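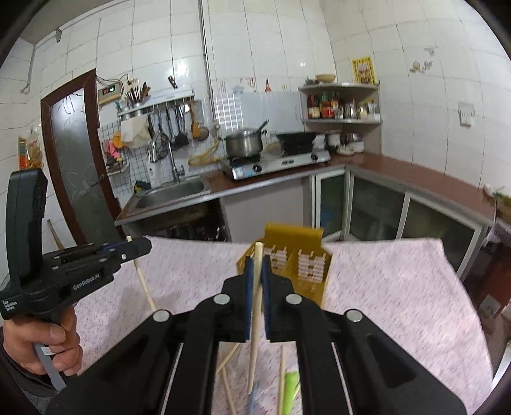 FOR IMMEDIATE RELEASE
28/02/2025

Blackburn Robotics Club Opens Student Project on Kitchen Tasks

The Blackburn Robotics Club has started work on Mumesine, a student project that collects hand demonstrations of everyday kitchen jobs for use in training robot arms. The project has 17 student members and is supported by Plorine, which is paying for equipment and travel through July.

Students work in pairs in ordinary home kitchens. Each person holds a gripper and carries out a short task such as sorting utensils or clearing a table. The club has logged 553 demonstrations so far and plans to reach 1,000 before the project closes.

"We started with blocks and cups, and the students got bored with those very quickly," said Capucine Courtois, who leads the club. "They asked for something harder, so we gave them chopsticks."
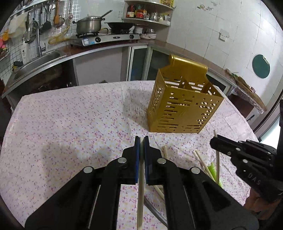
Chopsticks are the current task set at Mumesine. They are thin, they roll, and a small change in grip angle moves the tip a long way. The set uses a patterned tablecloth and a gold-colored utensil basket with a raised back plate - the basket stays on the table among the utensils, with the stove and sink close behind. Students write up each session the same day and mark any takes that should be left out.

Henk Postma, who teaches the data class, will run a review of the chopstick set with all members. The next set will cover bowls and lids.

The club has 28 places for next year. Students can apply through the club office at Cenora Hall.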